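Chapter 3
The Battery Inside Your Laptop

What you will meet in this chapter
How a lithium-ion cell stores and gives back energy
What a charge cycle is, and how to read the cycle count
Why batteries age, even on a shelf
How to tell a tired battery from a faulty charger

Key words: cell, electrode, electrolyte, charge cycle, design capacity, full charge capacity, swelling

3.1 A quiet marvel under the keyboard

Pick up a laptop and most of what you feel in your hand is battery. Take the bottom cover off nearly any thin model and there it is, a row of flat black or silver packs spread across the front half of the case, with the circuit board squeezed into what is left. The chapter on processors was great fun, and the one on screens will be too, but I have to admit that this is the part of the book I was most looking forward to writing. Batteries are wonderful things! They are chemistry you can carry on a train.

When I started repairing portable computers, the battery was a brick that clicked out of the back with a sliding catch. You could buy a second one and keep it in your bag. Then cases got slimmer, the brick went inside, and the catch became glue or a handful of tiny screws. A sealed battery can be any shape the designer likes, so it can fill every spare corner, and that gives you hours more work from the same size of machine. It also means that fewer owners ever see the thing they depend on.

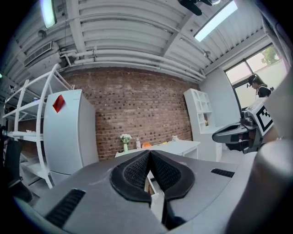
Figure 3.1 Grey gripper with honeycomb-patterned jaw pads, and a second gripper to the right.

Let us begin with what happens in a single cell. There are two electrodes, one positive and one negative, kept apart by a thin sheet called the separator. The space around them is soaked with a liquid or gel, the electrolyte. When you plug in the charger, lithium ions travel through the separator and tuck themselves in between the layers of the negative electrode, which is usually made of graphite. When you unplug and start typing, they travel back again, and the electrons that balance them go the long way round, through your laptop. That journey is the current that lights the screen.

Everything else in this chapter follows from that to-and-fro. A few ions get stuck on each trip. The electrode surfaces slowly grow a skin. Heat speeds up the unwanted reactions, and so does sitting for weeks at full charge.

3.2 Counting cycles

A charge cycle is one complete battery's worth of use, however you divide it. If you use half the charge today, top it up overnight and use half again tomorrow, you have gone through one cycle in two days. Plugging in for ten minutes at lunchtime does not cost you a whole one (students are always pleased to hear this!).

The battery has its own small chip that keeps the tally, and the operating system can read it. Where you find the number depends on the system: look in the system report or the power settings, or run a battery report from the command line.

Case study: the two Olteros
Wissam Hamdan and Gunnel Westerberg both work for Corkomport, and both were given the same model of laptop, an Oltero, in the same November. When the machines came in for a service, Wissam's showed 698 cycles and Gunnel's showed 200. Everybody in the workshop guessed that Wissam's battery would be the weaker one. The report said the opposite. Gunnel's had lost far more of its capacity.

Before you read on, write down two possible causes. Think about where a laptop might spend its day, and what its charge level might be while it is there.

Gunnel kept hers plugged in on a sunny windowsill, at full charge, from eight in the morning until she went home. Wissam carried his from meeting to meeting and seldom let it get hot. The cycle count told us how much each battery had worked. It could not tell us how each one had been kept, and for that you need the next figure in the report.

3.3 Design capacity and full charge capacity

Design capacity is what the maker intended the battery to hold when new. Full charge capacity is what it can hold now. Divide the second by the first, multiply by a hundred, and you have the battery's health as a percentage. Both are normally given in watt-hours or milliwatt-hours, so check that you are comparing like with like.

Do not be surprised if a new battery reads slightly above its design capacity, or if the reading jumps up and down a little from week to week. The chip is making an estimate. Look for the trend over several months, and treat one odd reading as one odd reading.
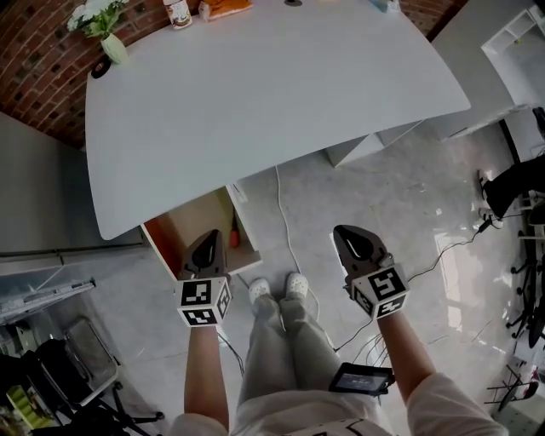
3.4 Before you begin the practical work

You will need a working laptop, its own charger and a notebook. No covers come off in this chapter. Opening the case is left to the chapter on safe disassembly.

Stop at once if the trackpad has risen, the base rocks on a flat surface or the lid no longer closes evenly. These can be signs of a swollen battery. Shut the machine down, unplug it, do not press on the case, and tell your teacher.

Activity 3A
Find the cycle count, the design capacity and the full charge capacity of your laptop. Work out the battery health. Note down how the laptop is normally used: on a desk, on a lap, always plugged in, mostly away from a socket. Swap results with a partner and see whether you can match the habits to the figures.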